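Chapter 6
Gathering Demonstrations

After reading this chapter you should be able to:
explain the difference between a demonstration and a recording
write a task sheet that two people will follow the same way
decide how many places, objects and operators a collection needs
spot common faults in a batch before it reaches training

6.1 Where the examples come from

Chapter 5 treated the training set as given. We assumed a folder of demonstrations, each one a stretch of video paired with the position of the gripper and the opening of its fingers, and we asked what a policy could learn from it. In this chapter we go back a step and look at how the folder gets filled.

A demonstration is one attempt at one task by a person who knows what the task is. A recording is whatever the camera and sensors stored while the person was working. The two often differ. The operator may start the recording late, stop to answer a question, or finish the task and then knock something over while reaching for the stop button. The learning system sees only the recording. If it contains four seconds of hesitation above a box, the system will treat the hesitation as part of the job.

Most of the collections discussed in this book were made with hand-held grippers. The operator holds the tool, opens and closes its fingers, and carries out the task directly. A camera on the tool looks out past the fingers, so the view is close to the one a robot would have with the same gripper on its wrist. Compared with teleoperation, the method is fast and the equipment is easy to carry. It can be used in a kitchen, a bedroom or a stockroom without moving an arm and its controller there first. 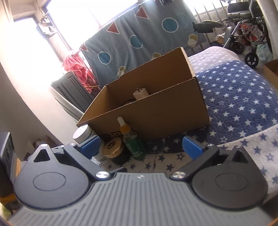

The cost of this freedom is that the operator can do things the robot can't. A person can lean over a table, twist the wrist past any joint limit, or walk to the other side. For this reason the task sheet has to say where the operator stands and how far the tool may travel. We return to reach limits in Section 6.4.

6.2 A running case: the Navley collection

We will use one project throughout the chapter. The Navley collection was planned by Eftychia Theodorakopoulos to train a policy for packing small household goods into open boxes. The plan called for 500 demonstrations, and work began in September at two sites, Destero and Brekke. Each site received the same tools and the same one-page task sheet.

The first sheet read, in full: "Pick up each item and put it in the box." At Destero, operators took this to mean that items should be laid flat. At Brekke, they stood bottles upright when they would fit and dropped them when they would not. Both groups did as they were told. When the first 300 demonstrations were used for training, the policy carried items to the box without trouble and then wavered at the rim, moving between the two ways of placing them.

The second sheet ran to 6 short steps. It gave the starting position of the tool, the order of items (nearest first), the direction of approach, the final pose of each item, the height at which the fingers open, and the point at which the recording ends. Nearly 70 of the early demonstrations already matched the new sheet and were kept. The rest were set aside for Exercise 3.

6.3 Variety and consistency

Students often find the advice on variety confusing. They are told to vary everything and also to do everything the same way. The two instructions apply to different parts of the demonstration.

What should vary is whatever the robot won't be able to control when it is put to work: the light, the surface under the objects, the things in the background, the size and shape of the items, and where they stand at the start. A policy trained on one bare table may fail on a patterned cloth. What should stay the same is the method. If a jar is to be gripped by its sides, it is gripped by its sides in every room.

Variety has to be planned. Left alone, operators settle into a comfortable arrangement and repeat it. At the Brekke site, the box drifted to the operator's right within the first hour and stayed there. Theodorakopoulos dealt with this by issuing layout cards from a shuffled deck, a method borrowed from the earlier Prolleck trials. The operator drew a card, set out the items to match, recorded one demonstration, and drew again.

Before going on, write a task sheet of your own for putting three items into a box. Give it to a classmate without any spoken explanation and watch what happens. Keep your notes, as you will need them in Section 6.5.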